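4.2　二種類のグリッパの比較：俯瞰カメラと箱入れ作業

前節で述べたとおり、私たちの関心はもともと制御器の側にあり、グリッパは手に入るものをそのまま使えばよいと考えていた。ところが箱入れ作業の予備実験を始めてみると、同じアーム、同じ制御器、同じ対象物を使っているのに、グリッパを付け替えただけで画像上の推定位置のずれ方がずいぶん違う。最初は較正の失敗を疑い、次に照明を疑い、さらにはアームの取り付けねじまで締め直したのだが、どれも決め手にならなかった。少々遠回りではあったものの、この遠回りのおかげで本節の比較を行う気になったので、その経緯も含めてできるだけ省略せずに書いておきたい。同じような机上の小型アームで同じような作業を試みる方々にとっては、きれいにまとまった数値よりも、どこで時間を失ったかのほうが役に立つ場面もあるように思う。

4.2.1　比較の対象

比較したのは、以下Fanbridge型およびLadum型と呼ぶ二種類の平行に近い開閉動作をする二指グリッパである。いずれもDrirstead工房で設計と組み立てを行った。名称は設計ファイルにもともと付いていたもので、深い意味はない。Fanbridge型は指の根元にサーボモータを一つ置き、リンクを介して両方の指を動かす。駆動部が指に近いので伝達のがたが小さく、部品を一つ交換するのにも手間がかからない。反面、手先まわりがどうしても大きくなり、上から見たときに手元の対象物を覆いやすい。

Ladum型はこれと反対の考え方で、駆動部を前腕側に下げ、細い連結棒で力を伝える。手先はすっきりするが、連結棒のたわみがそのまま把持力のばらつきになり、角の丸い対象物ではすべりが起きることがあった。設計を担当したMarcela Bartošは当初からこの点を気にかけており、連結棒の径を変えた試作もいくつか用意してくれたのだが、今回の比較では最も素直な形状のものだけを使うことにした。変えるところを増やしすぎると、差が出たときにその理由を追いきれなくなるからである。残りの試作については別の機会に報告したい。

制御器は両者で共通とした。位置指令に対する追従のゲインも、指の閉じ動作の速さも変えていない。指を閉じる際の目標位置だけは機構が違う以上そろえようがなく、無負荷の状態で指先どうしの間隔が等しくなるように個別に定めた。このとき基準とした間隔は6 mmである。厳密に言えば、負荷がかかったあとの間隔は両者で異なるはずだが、机上で測れる精度の範囲では区別がつかなかったので、本節ではこれ以上の補正を行っていない。

4.2.2　作業領域と観測条件

作業の内容はごく単純で、マットの上に置いたブロックをつかみ、横に置いた箱の中へ移すというものである。俯瞰カメラは机の真上に固定し、手首に付けるカメラは今回の比較では使用しなかった。手首カメラを併用すれば把持の直前の情報が大幅に増えることはわかっているのだが、そうするとグリッパごとに取り付け位置を変えなければならず、グリッパの違いを見たいのか視点の違いを見たいのかがあいまいになってしまう。迷った末に、少し不便でも俯瞰の一台だけに絞ることにした。

下地の選び方にも触れておく。木の天板をそのまま背景にすると、木目の線が輪郭抽出にかかり、特にブロックの辺が木目と平行になったときに境界が引っ張られる現象が見られた。つやのない暗いマットを敷くとこの問題はほぼ気にならなくなる。ただし箱をどこに置くかは別の問題で、白い箱は暗い下地の上では見つけやすい一方、箱の縁が明るすぎて露出が引きずられることがある。自動露出は切り、ブロックの色が飽和しない値で固定した。露出を決めるのに使った時間は、正直に申し上げてグリッパの調整に使った時間とあまり変わらない。

図3に、Fanbridge型を作業領域の右上側に置いたときの俯瞰画像を示す。黄色いブロックは橙色のグリッパの左側の下にあり、上からは楔形の一部分しか見えない。この見えている部分の重心をそのままブロックの位置とみなすと、推定値は実際の中心から外れてしまう。また、赤、白、黒の配線の束がグリッパの左下側へ輪を描いて垂れており、こうした配線が対象物の輪郭にかかるかどうかも、後で述べるように推定の安定性に関わってくる。

図3　俯瞰画像における対象物の遮蔽（Fanbridge型）。左側の白い箱が移載先。
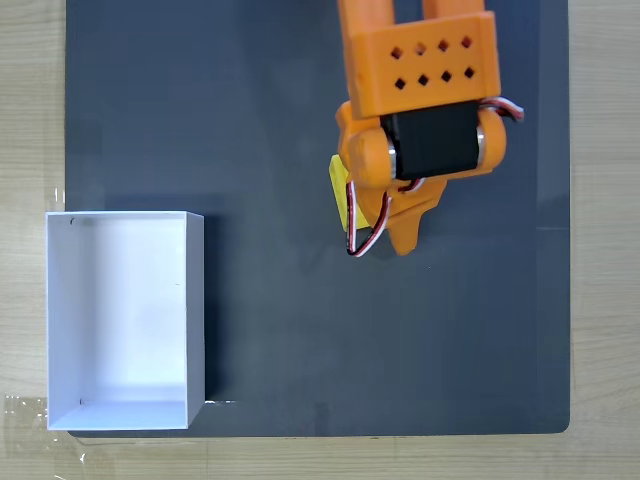 俯瞰カメラ一台だけで、把持の成否まで判定できるのか。

単独での判定は難しく、指の開き具合とサーボの電流値を併せて見るのが確実である。

この点については、実験の計画を立てる段階でも研究室の中でずいぶん話し合った。画像だけで済むなら配線も記録の仕組みも簡単になるので、できればそうしたいという気持ちは全員にあった。しかし、対象物が指の下に入ってから持ち上がるまでの間は、どうしても俯瞰画像の情報が乏しくなる。そこで本節では、位置の推定には俯瞰画像を、把持の判定には指の開き具合と電流値を用いることとし、両者の役割を最初から分けておいた。以下の結果を読まれる際にも、この区別を頭の片隅に置いていただけるとありがたい。

4.2.3　手順

ブロックの初期位置と向きの組み合わせを22通り用意し、それぞれについて二種類のグリッパで同じ順に作業を行った。初期位置はマットに薄く付けた目印に合わせて手で置いている。手で置く以上は毎回わずかにずれるのだが、開始直前にアームを退避させた状態で俯瞰画像を一枚取得し、そこから求めた位置を真値として扱ったため、置き方のずれが評価に混ざり込むことはない。退避の動作を一回ごとにはさむのは時間がかかり、実験を担当する側にはあまり評判のよくない手順であったが、後から振り返るとこれを省かなかったことに何度も助けられた。

アームは退避位置から対象物の上方へ移動し、そこで一度停止してから下降する。停止中に取得した画像で位置を推定し直し、真値との差を記録した。続いて指を閉じ、持ち上げ、箱の上まで移動して指を開く。箱の壁は薄く、指の背が触れると箱ごと動いてしまうので、テープで天板に留めておくことにした。この処置を思いつくまでの間は、箱が少しずつ逃げていくのを制御器の不具合と取り違えており、Štefánia Zelenákが箱の角に鉛筆で印を付けてみるまで気づかなかった。たいへん初歩的な話で恐縮だが、同じことに悩む方がいるかもしれないので記しておく。

これとは別に、耐久性を見る目的で、対象物を持たせずに指の開閉だけを1,000回繰り返す試験も行った。試験の前後で無負荷時の指先の間隔を測り、変化があるかどうかを調べた。当初は対象物を持たせたまま繰り返すつもりだったが、ブロックの角が丸くなっていき、グリッパの変化と対象物の変化を分けられなくなったため、途中で方針を改めた。

4.2.4　結果

まず位置の推定について述べる。Ladum型では、停止中の画像から求めた位置と真値との差はどの初期位置でも小さく、向きによる偏りも見られなかった。手先が細いので、対象物の二つ以上の角がたいてい見えており、残りの輪郭を補うのに困らない。これに対しFanbridge型では、22通りのうち13通りで、推定値が遮蔽された側と反対の方向へはっきり偏った。偏りが出た条件を並べてみると、停止位置が作業領域の奥の側にあるものに集中している。奥へ手を伸ばすほど手首の傾きが大きくなり、上から見たときに駆動部の占める面積が広がるためと考えられる。

次に把持であるが、こちらは逆にFanbridge型のほうが落ち着いていた。閉じ終わった時点の電流値がよくそろい、対象物の向きが変わっても判定のしきい値を動かす必要がなかった。Ladum型では、連結棒のたわみの分だけ電流値の立ち上がりが遅れ、同じしきい値では軽くつかんだだけの状態と十分につかんだ状態を取り違えることがあった。しきい値を条件ごとに定めれば取り違えは減るのだが、それでは比較としても実用としてもあまりうれしくない。閉じ終わりから少し待って電流値を読むように改めたところ、Ladum型でも安定した判定が得られるようになった。待ち時間の決め方は次節で扱う。

空の開閉を繰り返した試験では、Fanbridge型の間隔に測定できるほどの変化はなかった。Ladum型では連結棒の継ぎ目にわずかながたが生じ、指先の間隔がやや広がった。継ぎ目のねじを締め直すと元の間隔に戻ったので、摩耗というより緩みによるものとみている。緩み止めを施したうえで同じ試験を繰り返すことが望ましいが、今回はそこまで手が回らなかった。

4.2.5　配線の取り回しについて

配線は比較の対象に含めるつもりがなく、最初のうちは各自が思い思いに束ねていた。しかし俯瞰画像を見返していくと、束の余りが手先の横へ大きく張り出したときに限って輪郭の抽出が乱れている。暗いマットに対して白や赤の線はよく目立ち、ブロックの縁と重なると一つながりの領域として拾われてしまうのである。色による抽出の範囲を狭めれば赤い線は除けるが、白い線は対象物の面で光が反射した部分と紛れやすく、範囲の調整だけでは片が付かなかった。

余りを短くすれば済むかというと、これも加減が難しい。短くしすぎると手首を回したときに引っ張られ、コネクタの抜けかかりが起きる。二種類のグリッパで手首の可動範囲をそろえるには、最も無理のかかる姿勢で少したるみが残る長さが必要で、その分はどこかに出てこざるを得ない。私たちは束を前腕の側面に沿わせ、手先の近くだけを緩く留める方法に落ち着いた。ただしFanbridge型はサーボが手先にあるため、留め具の位置を工夫しても輪が残りやすい。Ladum型ではこの苦労がほとんどなく、組み替えのたびに配線を見直す必要もなかった。こうした扱いやすさは数値には表れにくいものの、毎日付け外しをする側にとっては見過ごせない差であった。

以上を踏まえ、次節以降の制御器の比較では、把持判定のそろい方を優先してFanbridge型を用いることとした。位置の推定については、アームを退避させた状態で求めた値を下降の終わりまで保持し、停止中の画像による更新は対象物の二つ以上の角が見えている場合に限って行う。この条件を入れてもなお偏りが残る初期位置があり、それらについては4.4節で手首の傾きとの関係を改めて調べる。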